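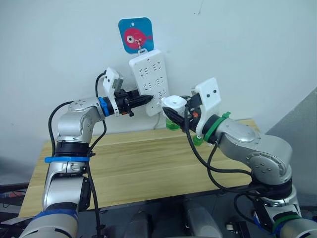

Darmawan Pattinasarany wrote after the last report that he did not see why a second pair of arms should be bought before the first pair can put in a plug every time. I think it is a fair question and I try to answer it in this report.

Work since March

The two-arm station at Skidel is now used for the plug task. The left arm takes a black plug and the right arm a white one, and both go to the same power strip on the wall. The grippers come very close to each other there, so the order of the movements must be planned with care. We have recorded 550 attempts. The target in the agreement was 500, so this part is complete.

The weak point is the fingertips. The pads wear, and when they are worn the plug turns a little in the grip. I had put too little money for this in the first budget, and I apologise for it.

Spending and what we ask

We have 3000 dollars left in the equipment line. I propose to use it in this order:

Spare fingertip pads, 35 dollars each, enough to change them every week until the end of the project.
One spare gripper from Vetura. At present, if a gripper fails, the station stops until the repair comes back.
Replacement cables for both wrists.

The second pair of arms is moved to next year's plan. We have a quote from Unnithan and another from Fitel. The Fitel price is lower, but it does not include the wrist camera brackets or the training day, so the two cannot be compared yet. I have asked Fitel to send a full price.

To Darmawan's question, my answer is that he is right about the order. The second pair would let two operators work at the same time, but it would not make the grip better. I would still like to keep the floor space for it beside the present table.

Please tell me if the money can be moved from "arms" to "spare parts" without a new form. Vetura holds its price only until the end of the month.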